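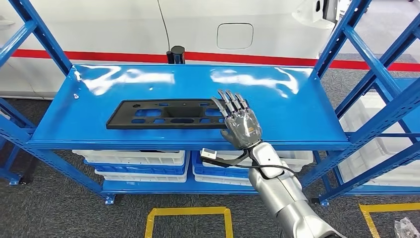

Parts Storage at the Body Trim Bench – Group Report
Module: Workshop Organization
Tutor: Marjorie Haslam
Handed in 8th August

1. What we were asked to do

Look at how small trim parts are kept before they go on a car, find what slows people down, suggest changes. We picked the blue shelving next to the car because everything ends up there sooner or later. Metal unit, diagonal bracing on the sides, crates on the level underneath.

2. How it was

Parts list from Vernness has 2,369 lines. Most we never touch. The bench really uses 60 of them, mostly plastic – clips, brackets, covers, vent pieces. The old setup went back to May and was one long list taped to a cabinet. No locations on it. You asked whoever was there last.

Flat black molded parts were the worst. A plate with rows of cutouts looks a lot like the next plate with rows of cutouts. We had a license plate bracket and a Dunne backing plate swapped for most of a week before someone tried to fit one.

3. What we changed

Top shelf is now for the part in hand only. One part, laid flat, goes back when finished. Crates stay below, never on top. White and blue crates were mixed at the start and still are, we wanted to sort by color but ran out of time, see section 5.

Labels: Noro tape, large print, on the short side of the crate. First batch was on the long side and you couldnt read them once stacked.

Paper tags for the plates, tied through a cutout. Cheap. Budget was 100 dollars and tags hardly touched it.

4. Results

Timed fetching a named part, before and after. 400 fetches total, split evenly. Faster after, but Gellon parts hardly changed – they were already in their own crate. Full table in the appendix.

Misplaced parts went down too. Not to zero. People still put things on the top shelf and walk off.

5. Problems

Glare. The top panel is glossy bright blue and the lights bounce right off it. A tag lying flat can be hard to read. A matte mat would probaly fix it, not tested.

Stacked crates mean lifting one to get at another. A unit with more levels would be better than our labels, to be fair.

Color sorting not done.

6. Next group

Get the mat. Finish the colors. Ask Marjorie for the newer parts list before you start, ours was out of date and we had to redo two days of labels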